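Category: Kitchen & Storage / Set-up guides
14 comments | 6 shares

Taltik Produce Bags: Set-up and Use
Section 6. Filling, closing and storing

6.1 Scope

This section covers the thin translucent bags supplied on the Taltik roll. It applies to loose vegetables and firm fruit. For bread and cooked food, see the separate Hellwig liner sheet. Rolls marked Bedari have a narrower mouth and must not be filled beyond half their depth.

6.2 Before you start

Clear an area of worktop large enough for two bags laid side by side. Wipe the surface and dry it. Crumbs and grit will mark the film from below and may pierce it when the bag is slid.

Check the roll label. The order code is 1664 and the flat length of each bag is 297 mm. Bags from older stock (before April) are shorter and will not close by the method in 6.4.

CAUTION: Plastic bags can cause suffocation. Keep the roll and all loose bags away from babies and young children.

6.3 Filling

1. Tear one bag from the roll along the perforation. Pull sideways, keeping the roll flat with the other hand.

2. Rub the mouth of the bag between finger and thumb until the layers part.

3. Inspect each item. Remove loose soil and any damaged leaves. Do not wash produce that is to be stored for more than a day.

4. Turn sharp or woody stems towards the middle of the bag. If a stem is longer than a fingertip, trim it.

5. Lower the items in by hand. Do not drop them.

6. Leave at least a third of the bag empty. This length forms the neck.

Note: Heavy items go in first. Tomatoes and ripe peppers should be bagged on their own or in a single layer.

6.4 Closing

1. Lay the filled bag on its side on the worktop, with the mouth towards you.

2. Press lightly on the film to let out excess air. Do not press on the contents.

3. Gather the mouth into a single bunch, working from both edges to the centre.

4. Twist the bunch through two full turns to form the neck.

5. Hold the neck closed and check that the contents lie clear of it. A loose fold of film across the contents is acceptable.

6. Fit the clip or tie directly below the grip point. 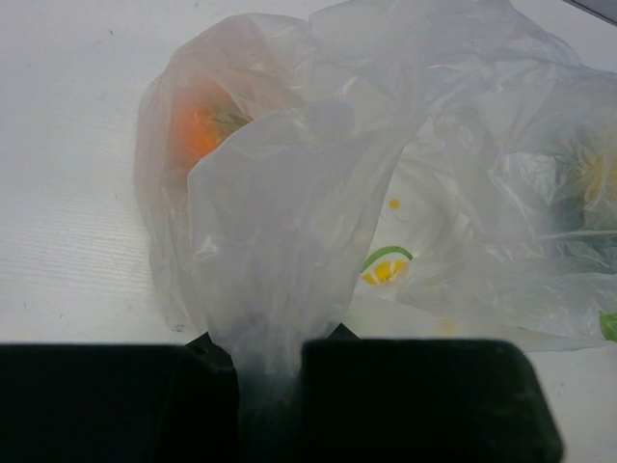
Fig. 6-2. Bag laid flat, neck gathered and held closed. Second bag to the right.

CAUTION: Do not lift a full bag by the neck until the clip or tie is fitted. The twist alone does not carry the load.

Note: If the neck springs open after step 4, the bag is overfilled. Remove one item and repeat from step 1.

6.5 Storing

1. Place closed bags in the vegetable drawer in one layer, necks facing the front.

2. Keep bags clear of the rear wall of the refrigerator, where the film can freeze to the surface.

3. Open each bag every second day. If there are beads of moisture on the inside, wipe them off with a dry cloth and leave the neck open for roughly an hour before closing again.

4. Discard any item with soft patches. Do not return the remaining items to the same bag.

Potatoes, onions and garlic are not to be stored by this method. Use the ventilated sacks listed in the Brellville parts sheet.

6.6 Reuse

A bag may be used again if the film is clean and without holes. Turn it inside out, wipe with a damp cloth and hang it to dry by one corner. Bags that have held spoiled produce are not reusable. Split bags can be cut open along both sides and used as drawer lining.

Section revised 11th June. Replaces all earlier versions of 6.3 and 6.4.

Filed under: food storage, produce bags, instructions
Share this page (6)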